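清明过后开始做青团，到这个周末一共做了四锅，前两锅都不算成功，记一下。

往年都是买现成的。今年菜场门口那家涨价，六个一盒，豆沙甜得发齁，我就想自己做。艾草是Szu-yu Hsu从她妈妈家后面的坡上摘来的，一大袋，嫩的老的混在一起。摘回来当天要处理掉，放一夜叶子就发黑。我第一次没当回事，在冰箱里放了两天，焯出来颜色发褐，做出的团子像泥巴。味道其实可以，就是端出去没人愿意伸手。

艾草只留叶子和顶上最嫩的一截，梗掐掉。掐完称了一下，300克。水烧开，放小半勺食用碱，艾草下去烫一分多钟，用手捻一下叶子能捻烂就捞出来，马上过冷水，换两遍。碱不能多，第二锅我手抖倒多了，团子吃起来有股肥皂味，Liam Doherty很客气地吃完了一个，第二个没有拿。

过完冷水挤干，加一点清水打成泥。我的料理机是Fivdale的老款，打纤维多的东西不行，打一会儿就要停下来用筷子拨一拨。打完过不过筛看个人，我不过筛，喜欢里面有一点草的丝。
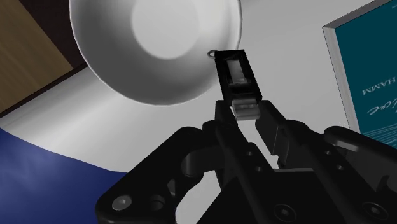

黑色的小U盘，一头有个小金属环。

说回面团。糯米粉和粘米粉的比例我试了三种。全用糯米粉，蒸出来塌成一张饼，粘在油纸上揭不下来。四比一还是偏软，放凉以后倒是不硬。最后定在糯米粉240克，粘米粉60克，另外用50克澄粉加开水烫熟，揉进去。澄粉这一步网上有人省掉，我省过一次，颜色发闷，不透。烫的时候水一定要滚的，倒进去用筷子快速搅，搅成半透明的一团，稍微凉一下再上手。

艾草泥要趁热倒进糯米粉里。凉了的话放小锅里加热到冒泡再倒。糖放30克，猪油15克。猪油我用的是自己熬的，Gisela Grube不吃猪油，给她的那一份换成了玉米油，香味差一些，口感差别不大。水不要一次加完，艾草泥本身含水多少每次都不一样。揉到不粘手，按下去边缘没有裂口就行，盖上湿布放二十分钟。

馅做了两种。一种是红豆沙，红豆泡一晚上，压力锅压软，不去皮，直接下锅加油加糖炒，炒到铲子划过去能看见锅底，过一会儿才合拢。糖量是红豆的一半，不算甜。另一种是咸蛋黄肉松。咸蛋黄喷一点白酒，烤箱180度烤八分钟，压碎，跟肉松拌在一起，再加一点沙拉酱，不然搓不成球。肉松本身有咸味，别再放盐。我妈在电话里说她们小时候吃的是笋丁雪菜的，咸蛋黄这种她不认。笋丁雪菜的我打算下次试，笋已经快过季了，得抓紧。

每个皮35克，馅25克。馅提前搓好放冰箱冻一会儿，包的时候省事很多。皮捏成小碗，中间厚一点边上薄一点，放馅，用虎口慢慢往上推，收口，搓圆。收口朝下放在刷了油的油纸上，团子之间留出两指宽。

Kai-wen Mak那天过来帮忙包，他包的个个比我的圆。他说小时候跟外婆包汤圆练出来的，手心要一直转，不要捏。我照着转，还是会在底下留一个小尖。

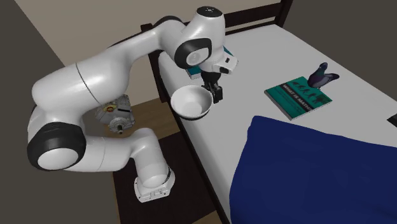

蒸的时间我前后改了好几次。一开始按书上写的十五分钟，出锅时挺好看，几分钟以后表面就皱了，塌得扁扁的。后来改成水开后上锅，中火十分钟，中间第五分钟掀一次盖子放气，再盖回去。火不能大，火大了团子会鼓起来，再缩回去，皮就皱了。锅盖如果是平的，要包一块布，免得水滴下来在团子上砸出坑。我那口蒸锅盖子是拱的，水会顺着边上流，包不包都行。

出锅马上刷一层熟油，刷薄一点。我第三锅刷多了，吃的时候一手油。凉到不烫手，用保鲜膜一个一个包起来，包紧，常温可以放两天。放冰箱会变硬，吃之前要再蒸五分钟。冷冻的话能放一个月，不用解冻，直接上锅蒸八分钟。

最后一锅做了二十四个，豆沙的和咸蛋黄的各一半。忘了做记号，包好以后完全分不出来，吃到哪个算哪个。下次在咸的上面点一粒黑芝麻。Amarachi Tamuno从来没吃过青团，第一口问我是不是抹茶的，我说是一种野草，她又闻了闻，说像割过的草坪。她拿到的是咸蛋黄的，后来又带走了三个。

剩下的艾草泥分成小袋冻起来了，每袋84克，正好是半份的量。一共冻了五袋，压平了叠在一起，不占地方。冻过的颜色会不会变暗我还不知道，等五月份拿出来做一次再说。Szu-yu说坡上的艾草再过一阵就老了，叶子发苦，只能晒干了泡脚。

有人问粘米粉能不能用普通大米自己磨，我没试过。超市里糯米粉有水磨和干磨两种，买水磨的，袋子上会写。

下一篇写笋丁雪菜馅，如果还买得到笋的话。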